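The shop is called Mangubat and it's up a flight of stairs in Clestow, over what used to be a carpet place. Reeds, mainly. Accordions, melodeons, concertinas, the odd harmonium if someone can get it up the steps. The owner started the business in 2000 and doesn't want his name in this, "put the shop's name, that's the one on the invoices".

So, the shop it is.

First question, why squeezeboxes. He laughs. "I wanted a saxophone. My uncle had an accordion. That was that."

It was a 60 bass, red, smelt of damp. Half the left hand didn't speak. He took the back off on the kitchen floor when he was 12 and couldn't get it back on again. "I had pins all over the lino. My mother trod on one. I got it playing in the end, sort of, it had a note that wouldn't stop, so I only played tunes in that key."

He reckons he learned most of the trade from getting things wrong. There was a spell working for a piano firm, moving more than tuning, then evenings doing boxes for a dance band whose player was too mean to send his away. Word got about. By the time the piano firm packed up he had a waiting list and no workshop.

"I did the first ones in a garage. You can't tune reeds in a garage. Cold morning, everything's flat or it's sharp or you think it is, then you bring it in the warm and it's all moved. I did one box three times over. Never charged him for it."

The room over the carpet place came up that November. Lease signed, bench in, one heater. He's still got the heater.

What does a normal week look like? There isn't one, he says, then describes one. Mornings for tuning, phone off the hook. Afternoons for glue and leather and anything that stinks. Bellows when the light is good. Collections after four. Saturdays used to be open and now aren't.

On tuning he could go on all day and very nearly does. Each reed is a strip of steel riveted to a plate. Scratch near the tip and the note goes up, scratch nearer the rivet and it goes down. Take too much off and you can't put it back. "People think it's ears. It's hands. The ears you can buy now, there's a box with a needle on it. Hands you can't."

He does use the box with the needle. Then he turns it off and plays the thing for ten minutes.

"If I like it, it goes home. If I don't, I have another go. The needle can say what it wants."

Wet or dry? (For anyone who doesn't play: two reeds on the same note, set a hair apart, give you that wobble. Lots of wobble is wet, hardly any is dry.) He likes dry. Customers like wet until they've lived with it. "They come in wanting the full French café. Six months on they're back, can I have a bit less. I do it a bit less the first time now. Don't print that." He says we can print that.

We talk about makes. He's careful here. Old Italian boxes he'll nearly always take on. The Zilus he has a soft spot for, a small run of student models, plain as anything, and the reed blocks lift out with two screws. "Whoever drew that had mended one. You can tell straight away." The Ceva is another matter. Lovely to look at, lovely keyboard, and the wax goes brittle so the reeds drop off inside like loose teeth. He's rewaxed dozens. Rosin and beeswax, melted in a little pan, poured with a bent spoon, and he won't give the mix.

What about new ones? Pause. "Some are very good. Some I wouldn't open in front of the customer."

Prices then. He isn't cheap and he knows. A full retune with new valves on a big piano accordion comes to 2000 pounds, and he says so on the phone before anyone drives over. "There's a silence. Then either they say right, when can you have it, or they say they'll think about it. Both fine. What I don't like is when they've come from the other side of the county with it in the boot and find out here."

Does he tell people it's not worth doing? All the time. Grandad's box from the loft, mouse in the bellows, cardboard gone soft. He'll say keep it on a shelf. Some cry. One man took it away, learned to do it from library books and brought it back a year and a half later to show him. "It was dreadful. But it played. I gave him some leather."
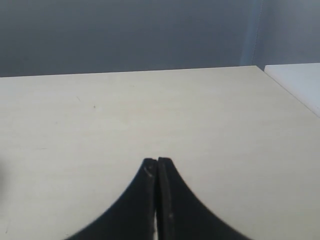 Not everyone who uses the shop agrees with him about dry tuning, it should be said. One customer, a melodeon player of long standing, told us on the stairs that she'd had hers done there twice and asked both times for it wetter than he wanted, and that a dance hall full of boots needs the wobble or the tune just disapears under the feet. She had got her way in the end. She said he'd done it beautifully and sulked all through. When we put this to him he said the first half was true.

Does he still play out? Less. A session once a month, second from the end by the radiator, and he takes whatever box needs running in. It's the best test there is, he says. A box will behave itself on the bench all week and then a valve starts slapping halfway through a slow air with everybody listening. He writes it on his hand and does it in the morning.

He doesn't teach, though he's asked. He did once run a day on looking after your instrument, how to store it (upright, keyboard side, feet down, not on its back, please), what not to spray in it, how to get at a stuck button without bending the lever. Most of the questions were about straps. "Straps! I could have done the whole day on straps. They all had them too long. The box hangs down by your belt, your wrist's bent round like a coat hook, and then you wonder why it hurts."

So what is the right length. He gets up and shows me. Right shoulder strap a touch longer than the left, bass side snug, box sat high on the chest. You should be able to get your chin on top, just. He has me stand there wearing somebody's Zilus for a good five minutes while he hunts for a screwdriver. It's heavier than it looks.

Any plans? More bench space. A second pair of hands if the right ones turned up, somebody who can sit still. He's had a couple try. One was good but couldn't stand the noise, the same note over and over, and you do have to be able to stand it. There's a concertina he's been building for himself on and off for years, ends cut, buttons turned, no reeds in it yet. Every time he makes a set they go in someone else's.

"Next winter," he says, and from his face he's said it before.

The phone's been going for a while by now. Someone with a Ceva. He holds the receiver away from his ear and asks them to give it a gentle shake, and can they hear anything rattling.

They can.

Mangubat is open by appointment, ring first, and mind the third stair. Interview done 10/19/20.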